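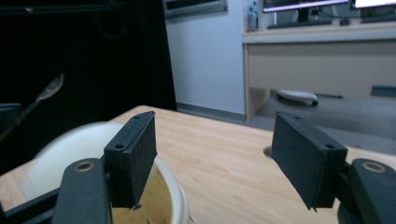 手持ちグリッパの指が平行に閉じない件

投稿者:kanna_58
自宅と共同工房を行き来しながら作っている手持ちグリッパの話です。指は黒の樹脂アーム2本、先端に平たい角形のパッド。アームの回転部には真鍮色のリングブッシュを入れています。
症状は、開いた状態から閉じていくとパッド先端側が先に当たり、根元側に隙間が残ること。平行リンクのつもりで組んだので、本来は面で当たるはずです。
リンクの軸間は左右とも図面上58mm。出力した部品の実測はまだ片側しか取っていません。
最終的にやりたいのは、スプーンをつまむ、椀の縁を挟む、といった食卓まわりの動作の記録です。先端だけで挟むと、スプーンの柄が回って逃げます。
どこから疑うべきでしょうか。

投稿者:ulloa_side
軸間の実測を両側で取ってから。片側だけ測って議論しても仕方がない。
リンク2本を重ねて、同じピンを両端に通してみる。抵抗なく通れば軸間は揃っている。通らなければノギスの出番。

投稿者:mokume
パッドの取り付け穴のほうでは。写真だと上面に穴が前後ひとつずつ見えますが、これが固定穴なら、ねじの遊びでパッドがヨー方向に振れます。穴の遊びが小さくても、穴間隔が短いと先端ではかなり出ます。
位置決めピンを1本足すか、片方をリーマ仕上げにすれば消えます。

投稿者:kanna_58
>ulloa_side
重ねてみました。右の2本は通る。左は渋い。左のリンクは別の日に別のフィラメントで出したものでした。
>mokume
上面の穴は固定には使っていません。治具を留めるための下穴です。固定は裏面から。ただ、裏面もねじ2本だけで、位置決めは入れていません。

投稿者:ulloa_side
では左のリンクが第一候補。材料が違えば収縮も違う。4本まとめて同じプレートで、同じ向きに並べて出し直し。

投稿者:hanpa_kako
同意しません。軸間が揃っていないなら角度は確かに変わりますが、左だけの問題なら左のパッドだけが傾くはずです。最初の投稿では先端が先に当たるとしか書かれていない。両方が内側に傾いているのなら原因は共通側、つまりベースの軸位置か、パッドとアームの取り付け面の角度です。
片側ずつ、定盤に立てた直角定規に当てて確認してください。

投稿者:ulloa_side
共通側に原因があることは否定していない。既知の不良を残したまま次を測るなと言っている。

投稿者:hanpa_kako
直す前に測らないと、どの不良がどれだけ効いていたか分からなくなります。測るだけなら部品は減らない。

投稿者:kanna_58
直す前に測りました。直角定規に当てて、隙間ゲージで根元側を見た値です。
右も傾いていました。左のほうが大きい。つまり両方の指摘が当たっていることになります。

投稿者:T_Urrutia
工房でこの機体の隣の机を使っている Trinidad Urrutia です。横から失礼します。
パッドの下端、左右ともバリか糸のようなものが垂れています。平行出しとは別件ですが、つまみ面の縁に残っているなら隙間ゲージの値に乗ります。測る前に落としたほうがいい。
それと、汁物の入った椀の真上で開閉するなら、バリは先に片付けてください。

投稿者:kanna_58
見落としでした。デザインナイフで下端を落とし、つまみ面は平板に貼った耐水ペーパーで軽く当てました。
測り直した結果、右の傾きは少し減りましたが、残っています。

投稿者:mokume
残りはパッド裏面の座面では。樹脂の座面は締めると沈みます。ねじが先端寄りに偏っていると、締めるほど角度がつく。
締め付けを半分に緩めて測り直せば切り分けできます。

投稿者:kanna_58
緩めたら右はほぼ平行になりました。座面の沈みで間違いなさそうです。
金属の当て板を入れる方向で考えます。厚みの分だけパッドが内側に出るので、全閉位置は調整が必要です。

投稿者:sirnen_user
当て板は重くなるだけで反対。手持ちで長時間使うなら先端の重量は手首に来る。うちの Sirnen の自作グリップは総重量311gで、長い記録では腕が先に止まった。232gまで落としてようやく使えるようになった。
座面の充填率を上げて肉を厚くすれば、樹脂のままで足りる。

投稿者:hanpa_kako
当て板の質量は先端全体から見れば小さい。充填率を上げても座面のクリープは止まりません。時間が経てばまた傾きます。

投稿者:sirnen_user
クリープが問題になる締め付け力で留めていること自体がおかしい。緩み止めを塗って軽く締める。ワッシャの外径を大きくする。先にそちら。

投稿者:mokume
外径の大きいワッシャは裏面のリブと干渉しませんか。図面がないと何とも言えませんが。

投稿者:kanna_58
干渉します。リブを逃がせば入りますが、その場合は出し直し。
どのみちリンクを出し直すので、アームも一緒に設計変更することにします。変更点は次のとおり。
リンク4本は同一材料、同一プレートで出力。
パッド裏面のリブを逃がし、大径ワッシャを使用。
位置決めピンを1本追加。
当て板は見送り。傾きが再発したら入れる。

投稿者:ulloa_side
ブッシュはどうする。圧入したものを抜いて再使用すると外径が荒れる。新品を使うこと。

投稿者:kanna_58
手持ちの在庫があるので新品で組みます。圧入は万力でまっすぐ押す予定。前回は手で押し込んで、片方が少し斜めに入りました。

投稿者:hanpa_kako
その斜めも傾きの一因でしょう。先に書いてほしかった。

投稿者:kanna_58
すみません、抜いて確認するまで問題ない範囲だと思っていました。

投稿者:kanna_58
組み直しました(2024年7月18日)。
左右とも、つまみ面の根元側に隙間ゲージの最薄が入りません。スプーンの柄を挟んで手首を返しても、柄は回らなくなりました。
椀の縁はまだ滑ります。縁が丸いので線で当たっているようです。パッド面に薄いゴムを貼るか、浅い溝を切るかで迷っています。

投稿者:T_Urrutia
ゴムを貼るなら両面テープはやめたほうがいい。汁が付いて洗うと端から剥がれます。溝なら洗えます。

投稿者:sirnen_user
溝は樹脂だと角がすぐ丸まる。シリコーン系の接着剤でゴムを全面接着。下地は脱脂して粗しておく。

投稿者:kanna_58
では左右で変えて試します。左がゴム、右が溝。摩擦が左右で違うと挟んだ物が片側に寄りそうですが、比較にはなるので。結果は別スレッドに書きます。

投稿者:ulloa_side
左右で変えると平行出しの基準面も変わる。ゴムの厚みを測って、左の座面をその分下げておくこと。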